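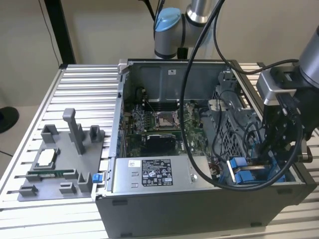 5 min read

Boards > Quiet Music > Albums & Reviews > Prultura – Coltness, a month on

**tidepool_tam**
October 18, 2024

Right, I've had the new Prultura album on most evenings since it came and I still can't decide whether I love it or whether it's just very good at being on. For anyone who's missed it, Coltness is the one they made in the old chapel of the same name, flute and hang drum and that bowed guitar thing, 70 minutes, eight tracks, all on Jendine Records. I paid for the double LP because I'm weak.

The first side is lovely. Proper lovely. The opener takes its time and then the low flute comes in underneath and I had to stop doing the ironing. But by side three I'm drifting, and I don't mean in the way the sleeve notes want me to drift. There's a long stretch where the flute goes away altogether and it's all shimmer and hum, and I find myself thinking about the bins.

So am I missing something? Is it better on headphones? Does anyone play it all the way through in one go?

**marrowfat**

All the way through, twice, and the second time I liked side three best. I think you're waiting for a tune and there isn't one coming. It's the room you're listening to by then. You can hear the chapel tick and settle as the notes die off and for me that's the whole record.

Headphones yes, but open ones. I tried it on the little in-ear jobs on the bus and it was like listening to a fridge.

**Oboe_Wan**

I'm with Tam. I've followed these two since the first cassette and this is the first time I've thought a record of theirs needed somebody to come in and say "lads, that's plenty". Take twenty minutes off and it's their best. As it is there's a wonderful short album in there with a lot of weather round it.

Also (and I know I go on about this) the percussion is too loud on track two. It's a beautiful instrument but it is right in your ear, and then the flute sounds like it's in the car park.

**marrowfat**

The percussion is not too loud on track two!! It's meant to be close. The idea is that it starts near you and walks off as the side goes on. Play tracks two and three back to back and you'll hear it go.

**Oboe_Wan**

I have played them back to back. I've heard it walk off. I was glad to see it go.

**lintel**

Can I ask a practical one while people are here, is the vinyl pressing decent? Jendine did 800 and the shop near me has a copy, but their last two records crackled like a chip pan and I don't want to pay thirty-odd quid for 70 minutes of quiet music with frying on it. Quiet music is the worst for that, there's nowhere for it to hide.

**tidepool_tam**

Mine's clean apart from a few pops at the start of side two, and they went after a brush. Flat as well. It's the nicest pressing I've had from them, for what that's worth. The inner sleeves are just paper though and they're a tight fit, so swap them out.

**gannet**

Mine's got a whoosh all the way through side four. Wrote to the label, they were perfectly pleasant about it and a replacement came, and that one's got the same whoosh. So either I'm unlucky or it's the room again, in which case marrowfat will be thrilled.

**marrowfat**

Ha. I do hear a whoosh on the download, so I think it's on the recording. Might be wind? Side four was done at night according to the notes.

**gannet**

Hm. OK, I'll go and compare. If it's wind I owe someone at Jendine an apology.

**penny_whistler**

Flute player here, very much amateur, six years of lessons and nothing to show for it except neighbours who nod at me in a certain way. Does anyone know what the low flute is on the opener? I'd have said a bass, but it's got a breathiness I can't place. A friend thinks it's a Higuchi bamboo one and I've been looking at the prices with one eye shut.

**Oboe_Wan**

It is a Higuchi, they thank the workshop on the back in tiny print. I had a go on one at a festival in March and couldn't get a note out of it for ages, then got one enormous note and frightened a dog. Gorgeous sound when it comes. You need big hands. I'd try before you buy, the stretch between the lower holes is really something and I was sore the next day.

**penny_whistler**

My hands are tiny, so that's my savings safe. Thank you, though! I'd been squinting at the download artwork for days and couldn't read a word of it.

**lintel**

Bought it, by the way. Shop had knocked 6 quid off for a bumped corner. Will report back.

**harmonium_h**

Going to be the grump. I don't think it's too long and I don't think the percussion's too loud, I just think it's a bit polite. Everything arrives when you expect it and everybody has lovely manners. Their second album had that awful, brilliant squawk in the middle, remember? Somebody's reed went, or something fell over, and they kept it in. There's no squawk on this. I've listened for one.

It's had 1,663 plays on my favourite track though, so clearly people are happy, and good for them.

**tidepool_tam**

Oh, I loved the squawk! That might be my problem with it, you know. I've been saying it's too long, but I don't think I'd mind the length if something fell over on side three.

Tried it your way last night, marrowfat. Borrowed some open headphones, lights off, no ironing. I got a good deal further in before the bins came back, and there's a bit near the end of side three where the guitar leans on one note and the whole chapel seems to answer it, which I'd never noticed from the kitchen. So I'll give you that bit. Still think track six could go.

**marrowfat**

Track six is the best one!

**lintel**

Home and played side one. Clean as anything. Corner's worse than he said. I'm on the percussion-is-too-loud team, sorry marrowfat.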